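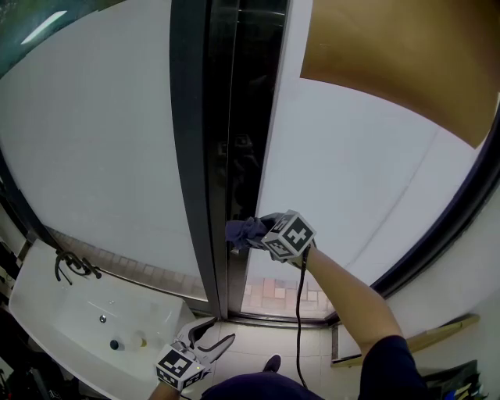
Dark blue cloth on the glossy black upright between the two frosted panes.

Flodstead Glass and Gloss Cloth, dark blue - reviewed by Sorcha Aitken, Oct 7, 2018

I bought the cloth in July for one job: gloss black window frames in a small bathroom. Black gloss shows every water spot, and paper towels leave lint on it.

Weave is tight, with a stitched hem. It folds small enough to run down a narrow upright without catching the glass on either side. Used damp, it needs one pass and a dry follow-up. On frosted panes it drags slightly - turn to a fresh side and the drag goes away. The sill in this bathroom is small square tile, and there the cloth is the wrong tool. Grout lines pull at the hem, and one corner has started to fray. The black faucet came up clean with no spray.

After 11 washes the color has not bled. Skip fabric softener. I compared it with the Vodov cloth, which is thicker and holds more water but leaves streaks on black.

Rating: 7 out of 10. Points off for the hem.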